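Re: [drostdale-players] Season reset and the new deep levels 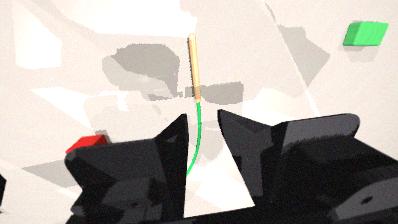
Joelle Nassar wrote:

> Hi all,
>
> Quick summary of what the developers posted for the next season, for those
> who don't read the forum:
>
> - All characters go back to level 1. Housing and pets stay.
> - The mines under Poltton get "endless" floors, generated as you go down.
> - Guild cap goes from 30 members to 1,000.
> - Auction house merges across all three servers.
> - Browser client stays free. There will be an optional season pass.
>
> I think this is the best news we've had in a long while. The endless floors
> are what everybody has been asking for and the merged auction house means
> you can finally sell things on the small servers. I'd like us to open up
> recruiting and go for one of the top spots on the depth ladder. Who's in?
>
> Joelle

I'm in, in the sense that I'll log on the first night and complain in guild chat. But I'd like to slow down before we rename channels and start putting up recruiting posts, so let me go through these.

Endless floors first. We had "endless" once before, in the Bronside crypts, and some of you weren't around for it. My deepest run there was floor 2,636. I'm not bragging, it was a terrible use of a winter. The layouts started repeating well before I got to four digits. Same L-shaped room with the two pillars, same dead end with the chest, same skeleton archer standing on the same stair. The only thing that changed was the number next to the skeleton's name. By the end I was holding down one key and reading a book.

Maybe the new generator is better. The post says "fully reworked," and the Bronside post said "hand-tuned," so I'm not going to read much into adjectives. What I want to know is how many room pieces there are and whether monsters get new behavior as you go down or only more hit points. Somebody asked exactly that in the forum thread and the reply was a smiley and "wait and see."

Then the ladder. A depth ladder on a browser game rewards two kinds of people: the ones with no job and the ones with a script. Last time the top of the list was sitting at the same pace day and night for weeks and reports went nowhere. There's nothing in the new post about botting. If they had a plan for it I'd expect at least one line, given how much of the forum is people yelling about it. I don't want us chasing a spot on that thing until we've seen them remove one obvious cheater from it.

Guild cap. I'll be blunt, I think this would wreck us if we take it up. We have 30 slots, they're not all active, and we still can't settle on a raid night. The jump to 1,000 is for the big Söderlund guild, which already runs itself as a chain of feeder guilds with a spreadsheet. Fine for them. For us, open recruiting means a chat window that scrolls too fast to read and a guild bank that's empty by Friday morning. Remember that bank permissions are still per rank and not per tab. They didn't mention fixing that either. If we do recruit, I'd say a handful of people somebody here has played with, and new members get no bank access until the permissions thing is sorted.

Auction house. I get why people on the small servers like it. I play on one! But look at what it does to prices. An iron bar on our server sells for what it costs to smelt plus a bit, and a new player can make a living off it. On the big server it goes for less than the ore, because people dump them by the stack to level smithing. Merge the two and the low-level crafters are done in a week. Rare drops go the other way. I checked the frost lantern on all three servers before writing this. It was 1,065 gold on ours and many times that on the big one, so if you've been meaning to buy one, do it before the merge. Same for anything in the enchanting line.

(And before anyone suggests it, no, I'm not going to run a flipping scheme for the guild bank. Do it with your own gold.)

The season pass. "Optional" covers a lot of ground. If it's hats, I don't care, sell all the hats you like. If it's a second inventory page, then it's optional the way shoes are optional. The preview shot in the post shows a pass track with a bag icon on it at tier four. It could be a cosmetic bag. It could be a sack for your character to carry over one shoulder. I'd like to hear it said in plain words before I tell my brother-in-law the game is still free.

Things I do like, so I don't get called a grump again:

Keeping housing through the reset is the right call. I have put far too much time into that kitchen.

The reset itself doesn't bother me. Levels one through twenty are the best part of this game and always have been, mostly because you still have to talk to people to get through the marsh.

The new client loads faster. I tried the test build on the old laptop and was standing in the Poltton square before I'd got my headphones on. Frame rate in the square was still poor with a crowd there, and the rain effect is still the worst thing in the game for performance. Turn it off under Options, second page.

So, what I'd propose, Joelle, if you're taking names:

Put me down for Thursday, 8 p.m., for the first run into the mines. Five or six of us, no ladder talk, no recruiting yet. We go down until it gets dull and somebody writes down the floor where the rooms start to repeat. Then we have something real to argue about, and I'll happily eat my words if we get a few hundred floors in and are still seeing new things.

One question for anyone who was on the test build longer than I was - does the recall stone work below the first checkpoint? It didn't for me, but I may have had the old one in my bag from last season. I lost a decent shield over it and would like to know whether to file a bug or just feel stupid.

Also the guild banner still shows the old crest on the test build. Not urgent.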